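Home | Projects | Reports | Contact

Tableware Reuse Project: Interim Report to the Grultby Fund
March
Prepared by Seema Agarwal

Sorting of the donated tableware at Prarnbridge is complete. The intake came to 1386 pieces, of which 147 were rejected for chips, cracks or worn glaze. Rejected pieces are held in the back store until the disposal contract is signed.

Work in this period moved to place settings. Each dining site will receive a standard setting made up of a deep bowl, a plate to go under it, and a shallow tray for bread or cutlery. Matching by maker was dropped early, as too few full sets survived sorting. Pieces are now matched by color family and rim size, with greens and off-whites issued first.
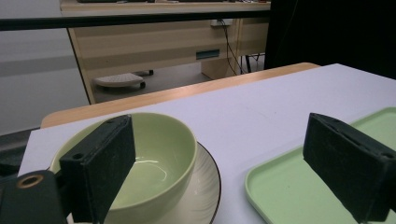

Department of Catering Services, Materials and Reuse Section

The pale green glazed bowl sits on a white plate with a thin dark brown rim line and a faint pattern pressed into the surface. The light green tray goes to the right of the plate with a gap between them. Trays must have rounded corners and a raised lip – flat boards from the Trimetti donation do not meet this and have been set aside.

Two items remain open. Akash Malhotra is waiting for a revised quote from Yadav for divided crates, and the stacking limit for deep bowls has not been fixed. Neither affects spending this quarter.

Next period: pack the first settings, deliver to two sites, and record breakage on arrival. The budget line for crates may need to be adjusted – a request will follow separately if so.

Contact the section office | Copyright Prarnbridge Catering Services | Back to top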